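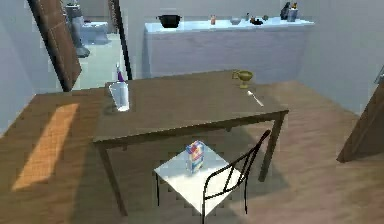

3. Trial of the Tadberg simulator licence

Our group used the student licence of Tadberg from March to June. It costs $45 a seat and comes with 156 household objects. We ran 2,494 pick-and-place trials in the dining room set, and 291 stopped early with a physics error — most of them with the spoon. Iveo, the other package we looked at, had better contact settings but fewer rooms. We would renew Tadberg for layout work and test grasping elsewhere. Error logs are in Appendix B.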